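# Grasp scorer says 0.9, planner says no path. Which one do I believe?

Posted in: Bin picking / Software

**halton_dave**

I've got a KUKA arm picking mixed household stuff out of a metal bin and moving it to a second one. One overhead depth camera, a learned grasp scorer, then a sampling planner with collision checking against a mesh of the cell. Parallel style metal gripper, nothing exotic.

The scorer hands me a ranked list. The top grasp is nearly always above 0.9. The planner then throws out that grasp, and the next, and most of the ones after it. I logged 811 candidate grasps on Monday and the planner rejected 781 of them, nearly all for "collision at goal." What's left over tends to be some miserable grasp on the rim of a bowl.

The vendor's integration guide (we bought the planner from Skodau) says to "increase candidate diversity." I did that. I got more diverse rejections.

A guy at work says to turn off collision checking for the last stretch of the approach and let the force limit catch it. That sounds to me like how you buy a second gripper, but he swears everybody does it. Do they? And is there any point in a score of 0.9 if the arm can't get there?

Things I already tried:

- longer planning time (slower, same rejections)
- more IK seeds
- shrinking the bin mesh by a little on each side, which helped for an hour and then scared me

**pallet_jockey**

Get more candidates. We run a few thousand per cycle on a decent GPU and something always gets through. The scorer isn't supposed to know about the arm, that's the planner's job. Also check your camera calibration, it's always calibration.

**Waltraud Wunderlich**

I'd hold off on more candidates. If almost everything fails with the same message, a bigger pile of the same thing tells you very little, and you pay for it in cycle time. I also wouldn't assume it's calibration until you've looked, though it's cheap to look, so look.

First, find out *which two bodies* are touching. "Collision at goal" is a useless log line. Your checker has to know the pair internally, so make it print them. Group the rejections by pair and sort:

```
pair where
finger_lower / bin_floor goal
wrist_shell / bin_wall_right goal
hose_capsule / bin_wall_rear approach
finger_upper / octomap goal
```

That's the layout I use. Your pairs will be different, and one of them will probably swamp the rest. What you do next depends entirely on which.

**If it's finger against point cloud,** there's a good chance you're colliding with the thing you are trying to pick up. I've seen this on two separate cells, and both teams had spent weeks tuning the scorer. The target's points have to come out of the collision scene before you check the goal pose, or be marked as allowed contact for the fingers only. For the fingers only, please. Somebody at Ivthorpe allowed contact for the whole hand and the palm started pressing things into the floor.

**If it's finger against floor,** look at your padding. People set a safety margin on every link at the start of a project and forget it exists. A margin that makes sense for the elbow makes no sense for a fingertip that has to get under the edge of something flat. Set it per link. Then measure the real floor by touching off with the gripper at several spots, and don't trust the CAD model. Bins get dented and they get clamped down slightly crooked. Shiny bare metal also gives depth cameras a hard time, so if your floor height comes from the cloud I would distrust it on principle.

**If it's wrist or hoses against a wall,** then the planner is probably right and the scorer is wasting your time. Most scorers you can download were trained on a floating gripper with no arm behind it. A floating hand can come in at a low angle beside a wall all day long. The 0.9 means "this would hold if you were magically there." It was never a promise about your cell, whatever the readme says.

For that last case, filter before you plan. For each candidate, run IK at the grasp and at a pre-grasp point backed out along the approach direction, check both for collision, and drop it if either fails. It's cheap compared to a full plan. Then rank what survives. I'd also throw away steep tilts near the walls with a dumb geometric rule. Dumb rules are fine when you can read them.

On shrinking the mesh: put it back. If it "helped," then either the mesh was wrong or you're now permitting real contact, and you can't tell which from the success count.

On turning off checking for the last stretch: some people do it, yes. I wouldn't switch it off wholesale. Turn off the specific pairs you expect to touch, on a short straight line, at low speed, with the force threshold tested by deliberately running into a block of foam first. A force limit takes time to react, and the arm keeps moving during that time. Your coworker should be asked what his stopping distance is at approach speed. If he doesn't know, that's your answer.

As for Skodau's "candidate diversity" advice, it may be fine for a cell where the rejections are spread out. I haven't seen evidence that it helps when they aren't, and I did ask them.

**halton_dave**

Printed the pairs. It's overwhelmingly finger against cloud, so I was planning around the object I wanted to grab. Feeling a bit dumb. Wrist against wall is a distant second – I'll add the pre-grasp filter for those. Mesh is back to full size. I'm not calling this solved until it has run on the Drummond bins as well, they're deeper.

**Waltraud Wunderlich**

Good. Keep the pair log switched on permanently. And when you take the target's points out, check that the segmentation isn't also swallowing its neighbor, or you'll go from too many rejections to too few and feel great about it for a day.
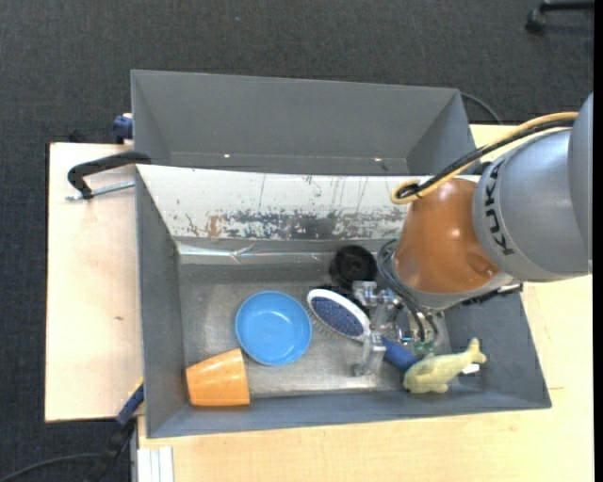
Should the pre-grasp filter use the same collision margins as the planner?

Use the same ones, loaded from the same file. If the filter is looser, the planner rejects what you just passed, and if it's tighter you lose good grasps without ever seeing them in the log.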